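**Progress report to the Prastano Fund**
Riltby Household Skills and Sorting Project
December 15, 2019

Prepared by Halldóra Kárason, project manager

The present report covers the second half of the grant period. Work on the household sorting sessions has continued at the Riltby site under the supervision of Shakuntala Kandpal. The sessions address the ordinary mixing of kitchen items, small tools and packaged goods that takes place on shared tables, and the routines by which such items are returned to their proper storage.

## Activity to date

A total of 84 sessions were held in the period, against a target of 108 for the full year. The shortfall in the autumn was caused by the late delivery of shelving from Toft, and the remaining sessions have been moved to January with the agreement of the site.

Each session begins with a mixed group of objects set out on a table. Tableware, hand tools and packaged items are deliberately placed together, and in many cases on top of one another. Early sessions used tableware only. At the request of Orathai Wannasri, who reviewed the first results in the spring, the groups were widened to include items that do not belong in a kitchen, and the plate itself is now treated as one of the items to be put away.

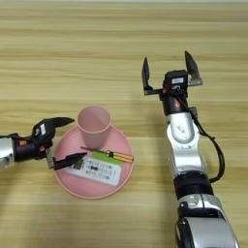

The pink plate and cup are stored in the kitchen cupboard, the screwdriver in the tool drawer, and the white printed package on the supplies shelf. Groups of this kind have proved harder to clear than larger groups of a single type. The order of removal matters: a tool lying across a package must be lifted before the package can be taken, and a cup standing on a plate must be moved before the plate is. The written routine has been revised to state this order plainly.

## Materials and storage

The object inventory now stands at 400 items, of which 52 were added in this period. Plastic tableware has been given preference over glass. Grímur Baldursdóttir has relabeled the drawers and shelves so that each label matches the wording of the inventory list. Several screwdrivers had been entered under two names; these entries have been merged.

## Matters outstanding

- The second storage cabinet has not yet been assembled.
- Packages with small print continue to be filed under the wrong heading. Hoi-yan Pan is preparing a short guide to sorting them by type.
- The Larninent table covers were found to slip and have been withdrawn. Sessions are held on the bare tabletop.

## Budget

Spending on materials remains within the approved amount. No transfer between budget lines is requested. The unspent portion of the shelving line will be carried into January to cover assembly of the second cabinet.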